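# 표지가 여러 개인 잡지에 대하여

저는 잡지를 표지 때문에 삽니다. 부끄러운 말이 아니라고 생각합니다. 한국에 와서 처음 산 잡지도 무슨 내용인지 거의 읽지 못했고, 표지의 노란색이 좋아서 샀습니다. 그때 저의 한국어로는 광고 문장도 어려웠습니다.

그런데 요즘은 표지를 고르는 일이 조금 피곤합니다. 패션 잡지 《플렐룸(Plellum)》의 9월호는 표지가 네 가지로 나왔습니다. 모델은 모두 배우 비앙카 치즈머디어(Bianka Csizmadia)입니다. 첫 번째에서는 앉아 있고, 두 번째에서는 서 있고, 세 번째는 얼굴만 크게 나왔고, 네 번째는 흑백입니다. 안의 내용은 네 권이 똑같습니다. 기사도 같고 화장품 광고의 순서까지 같습니다.

잡지사의 사정은 이해합니다. 종이 잡지가 잘 팔리지 않는 시대이고, 배우의 팬은 네 권을 모두 사고 싶어 합니다. 제 친구도 네 권을 샀고 두 권은 아직 비닐을 뜯지 않았습니다. 저는 그 친구를 비웃을 생각이 없습니다. 다만 편집부가 해야 할 선택을 독자에게 맡기고, 그 값까지 독자에게 받는 것은 이상한 일입니다.

표지는 하나의 의견이라고 저는 믿습니다. "이번 달에 우리는 이 얼굴을, 이 색으로 보여 주고 싶다"라는 의견입니다. 사진가가 컷을 수백 장 찍어도 그중에서 한 장만 남기 때문에 그 한 장에 힘이 생깁니다. 네 장을 모두 표지로 내면 의견이 약해집니다. 9월호의 흑백 사진은 정말 훌륭했습니다. 목의 선과 검은 외투의 깃만으로 충분했습니다. 그러나 서점에서 그것은 나머지 세 권 옆에 놓여 있었고, 저에게는 상품의 색상 옵션처럼 보였습니다.

제가 가장 아끼는 표지는 《콘디크(Condik)》의 2012년 봄호입니다. 사진가 샨도르 시몬(Sándor Simon)이 찍었고, 모델은 카메라를 보지 않습니다. 초록색 코트의 단추가 하나 잘못 잠겨 있습니다. 글자는 제목과 호수밖에 없습니다. 그 호에 다른 표지가 있었다면 아마 단추를 바르게 잠근 사진이었을 것이고, 저는 그쪽을 샀을지도 모릅니다. 그래서 선택할 수 없었던 것이 고맙습니다.

반대 의견도 들었습니다. 표지가 여러 개이면 신인 사진가에게 기회가 더 많이 간다는 말입니다. 맞는 경우도 있을 것입니다. 하지만 《플렐룸》의 네 표지는 한 사람이 한 스튜디오에서 찍은 것이었습니다. 네 명의 사진가가 같은 배우를 각자 다르게 보았다면 저도 이 글을 다르게 썼을 것입니다.
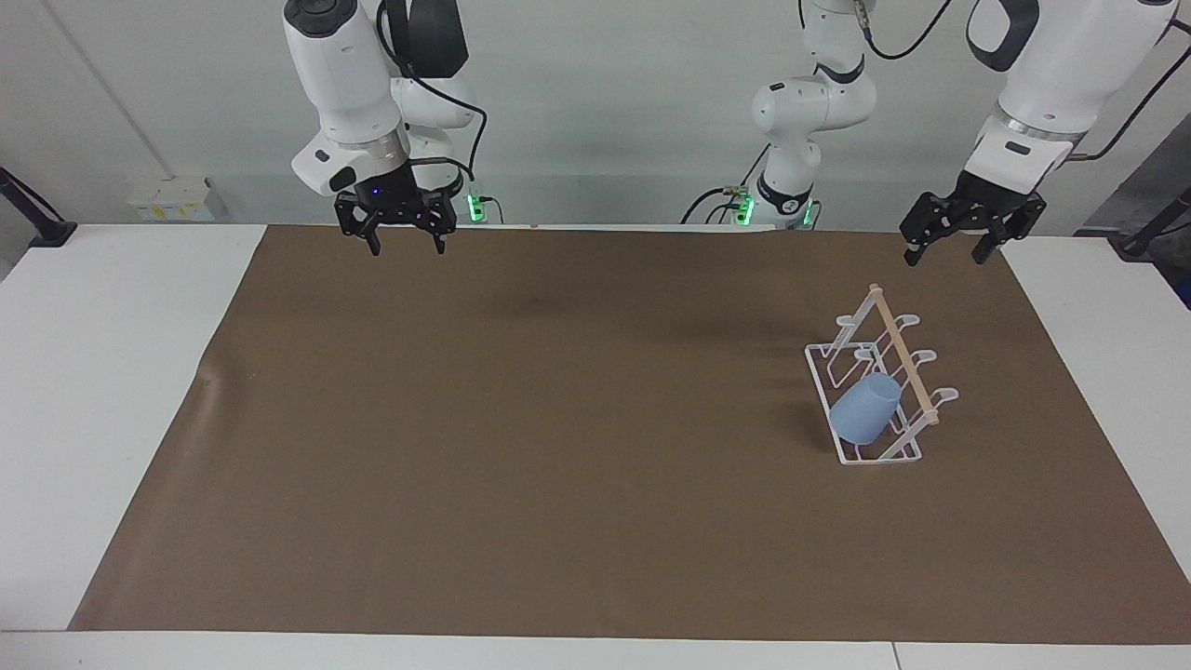
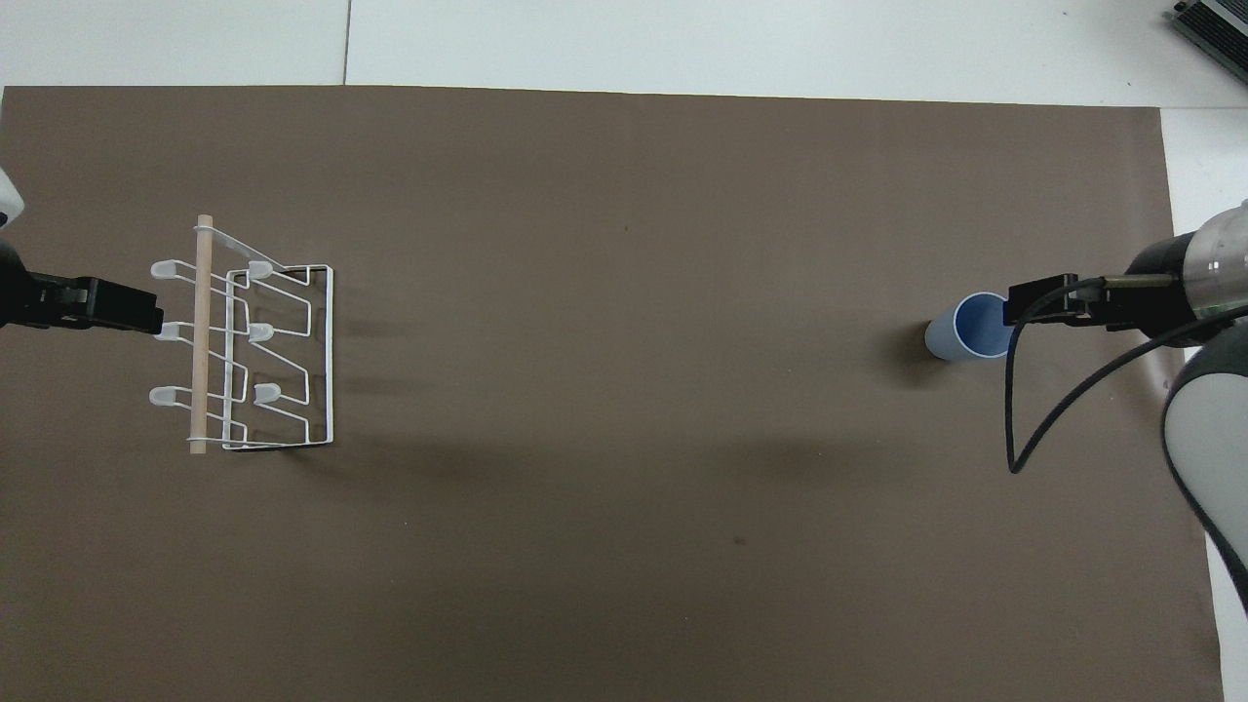 또 하나, 표지의 글자에 대해서도 말하고 싶습니다. 표지가 늘어나면서 글자도 늘어났습니다. 9월호에는 "가을 가방 70개"와 "서른 전에 버려야 할 습관 38가지"가 모델의 어깨 위에 크게 적혀 있습니다. 가방 70개를 다 보고 나서 저는 한 개도 기억하지 못했습니다. 차라리 에디터가 정말로 들고 다니는 가방 하나를 길게 써 주면 좋겠습니다. 손잡이가 어떻게 낡았는지, 비가 오는 날에는 어떻게 하는지, 그런 이야기를 저는 돈을 내고 읽을 것입니다.

다음 호의 예고를 보니 표지가 또 세 가지라고 합니다. 저는 서점에 가서 한 권만 살 생각입니다. 흑백이 있으면 흑백으로 하겠습니다.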